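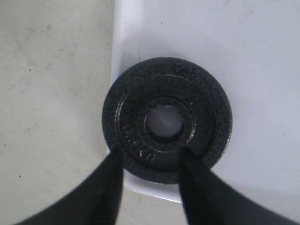
## About the Malivholm Institute

The Malivholm Institute teaches people to teach robots. Founded in May 2011 by Reet Krūmiņa, the school offers courses in hand guiding and remote control to technicians, machine operators and recent graduates.

Each course runs 32 hours. Students begin at the Oster bench, moving the arm by hand through short tasks, and then continue on the Cronin station, where the arm is driven from a separate set of controls. Weight plates, knurled handles and other heavy gym equipment form the core of the second unit – they call for a firm grip and a patient approach.

Ieva Avotiņš directs instruction. Under her guidance, students record their own demonstrations, review them with a tutor and repeat those that fall short of the course standard. The Kosto Library, our shared archive, holds 1,000 approved demonstrations for use in class.
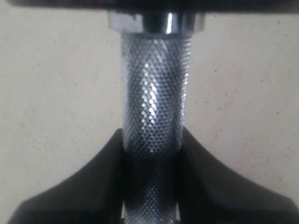
**Do applicants need programming experience?**

Programming is not required for admission. Applicants should be comfortable working with hand tools and able to attend every session in person.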